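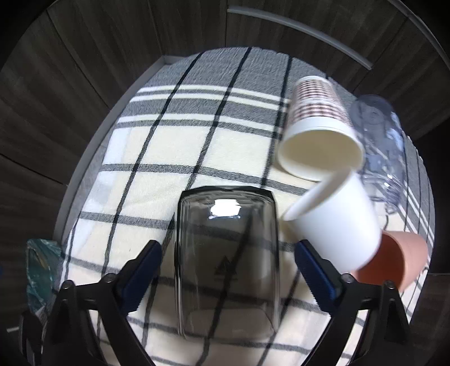

Equipment > Data Collection > Budgeting and Procurement

Reading time: 4 min

Planning a purchase of hand-held grippers for a drinkware task: what should the budget include?

Posted in June by the Erkdale program office

Our department is preparing an equipment request for the coming budget year. The work is tabletop manipulation of drinking vessels of mixed material, including tinted glass, clear vessels and paper cups, all of which may be lying on their sides when the operator begins. Data will be recorded with hand-held grippers, and an arm will be purchased in a later year if the first results justify it.

We have received a quotation from Ernora for complete hand-held units and a second from Grotov for units without finger pads. The Grotov price is lower by 510 dollars per unit. Our purchasing rules require that consumables be listed on a separate line from capital equipment, and they do not permit a line to be increased after approval.

We would appreciate guidance on the following: whether pads should be treated as consumables, how many spare sets are reasonable for each unit, and whether the vessels themselves belong in the request. Advice on the choice between the two suppliers would also be welcome.

2 answers

Answer from Walter Flores

Pads should be listed as consumables. In our laboratory they are replaced on a fixed schedule of 15 operating days, whether or not wear is apparent. Glass is the demanding case. A pad that has lost its surface will still hold a paper cup without difficulty, and operators tend not to report the problem until a tumbler slips. I would request four spare sets per unit for the first year and revise that number when you have your own records.

Before comparing the two quotations, ask Grotov to confirm in writing which pads fit its linkage. We purchased a lower-priced unit from another source and then paid 102 dollars per set for adapters and pads, with a wait of several weeks. Depending on the number of sets you require, the difference in price may disappear within the first year. The Ernora quotation should also be read closely. Confirm that the camera mount, the cable and the calibration target are included, as "complete" is not used consistently by suppliers.

The vessels do belong in the request. We budget 70 dollars per quarter per station for drinkware and table coverings. Paper cups are inexpensive but lose their shape after repeated closing of the fingers, and a deformed cup should be withdrawn so that it does not become a large part of the record. Glassware should be bought in duplicate from the same production line where possible. A replacement tumbler with a different base or tint is, for your purposes, a different object.

Two further items are frequently omitted. The first is storage for the recordings, which your information technology office may charge to the project. The second is operator time for setting out the table between episodes. If the vessels are to be placed on their sides and partly overlapping, allow more time for this than you would for cups standing in a row.

I have no firm recommendation between the suppliers without seeing the pad terms. The later arm purchase should be mentioned in the justification, with a request that the supplier state whether the same fingers can be mounted on it.

Answer from Witkowska

Agree on the consumables line. Patterned cloths should be included too, at least two of each. They go to the laundry and do not always return on time.

We use Ernora units and have been satisfied with them. I cannot comment on Grotov.

Comment from the Erkdale program office

Thank you both. Grotov has been asked for written confirmation of pad compatibility. We have moved the pads and drinkware to the consumables line and will enter four spare sets per unit. The storage charge had not been considered and is now with our information technology office for an estimate.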